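Une pince, un jumeau numérique et beaucoup de patience : deux semaines avec Culer

Il y a des produits que l'on déballe avec des ciseaux et d'autres que l'on déballe avec un mot de passe. Culer appartient à la seconde famille, et j'avoue que j'y allais un peu à reculons, moi qui aime les vis, les câbles et l'odeur des mousses d'emballage. La maison Tarthorpe, qui édite ce service de simulation pour petits ateliers, promet qu'on peut répéter une tâche de saisie sur écran avant d'acheter le moindre bras. Pour les ateliers qui hésitent depuis des années devant le prix d'une cellule robotisée — j'en connais plus d'un —, la proposition mérite qu'on s'y arrête un moment, un café à portée de main de préférence.

L'abonnement coûte 90 euros par mois, ce qui place Culer dans une catégorie intermédiaire : trop cher pour le curieux du dimanche soir, très abordable pour une entreprise qui tâtonne. On reçoit pour cette somme une bibliothèque de pinces, un générateur de surfaces, un catalogue d'objets et un module baptisé Ellen, qui propose des trajectoires d'approche et les rejoue autant de fois qu'on le souhaite. L'installation m'a pris 11 minutes, le temps que ma bouilloire siffle et que j'oublie de m'en occuper.

Ce qui m'a conquis d'emblée, c'est le goût de Tarthorpe pour les objets mal fichus. La plupart des logiciels de ce genre vous font saisir des cubes, puis des cylindres, puis encore des cubes, et l'on finit par croire que le monde est livré en carton. Ici, le catalogue déborde de formes courbes, effilées, bosselées, dont certaines me laissent encore perplexe. Le nom compte assez peu, du reste, puisque la question posée à la machine reste la même : par où prendre la chose, et avec quelle ouverture ?

Le générateur de surfaces participe du même esprit. On peut demander un plan de travail gris et sage, mais on peut aussi réclamer des fonds veinés, tachetés, chargés au possible, afin de vérifier que la vision ne confond pas l'objet avec ce qui l'entoure. Mes premiers essais sur fond uni s'étaient passés sans histoire. Les suivants, sur des faux marbres de plus en plus bavards, ont été nettement plus instructifs, et j'y ai laissé une bonne partie de ma deuxième soirée (avec plaisir, je le précise, car on se prend vite au jeu).

Ellen propose jusqu'à 16 approches par objet, classées selon un score que j'aurais aimé mieux documenté. Sur les formes longues, elle aime placer les doigts près du bout, là où j'aurais spontanément visé le milieu. J'ai d'abord pesté, puis j'ai comparé les deux méthodes et j'ai dû reconnaître que son choix se défendait, du moins tant qu'on ne cherche pas à soulever l'objet à l'horizontale. Un réglage permet d'ailleurs d'imposer une zone de prise ; il est caché dans un sous-menu où je ne serais jamais allé de moi-même.
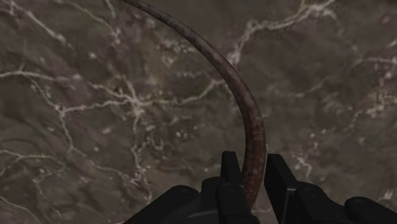
Dernière modification de la page : septembre, 16 h 11

La vue rapprochée est celle que j'ai fini par garder ouverte en permanence. On y juge bien l'écart entre les plaques des doigts et la pièce, à gauche comme à droite de cette partie rougeâtre et renflée, et c'est dans ces petits jours que se joue une bonne approche. Le rendu des matières est soigné, avec des mouchetures et des nuances de brun qui donnent du fil à retordre à la segmentation. La pince noire, elle, reste assez sobre, et quelques reflets supplémentaires auraient aidé à lire les volumes des articulations.

Restent deux réserves. L'export vers un contrôleur réel passe par Alhassan, une passerelle vendue à part, dont la documentation suppose que l'on sache déjà s'en servir. Et le frottement, réglable par un simple curseur, m'a paru trop optimiste pour les objets lisses — il faudra le recaler sur vos propres pièces avant d'en tirer des conclusions. J'aurais aussi voulu un mode hors ligne, mon atelier étant au fond d'une cour où le réseau arrive quand il veut.

Je garde malgré tout mon abonnement pour un mois encore. J'ai une série de poignées cintrées à étudier, et Ellen m'a déjà suggéré une prise à laquelle je n'avais pas pensé.

À lire également
Passerelle Alhassan : premiers branchements, premières sueurs
Choisir une pince à deux doigts pour un petit atelier
Tarthorpe revoit son catalogue d'objets courbes
Faut-il apprendre à simuler avant d'apprendre à souder ?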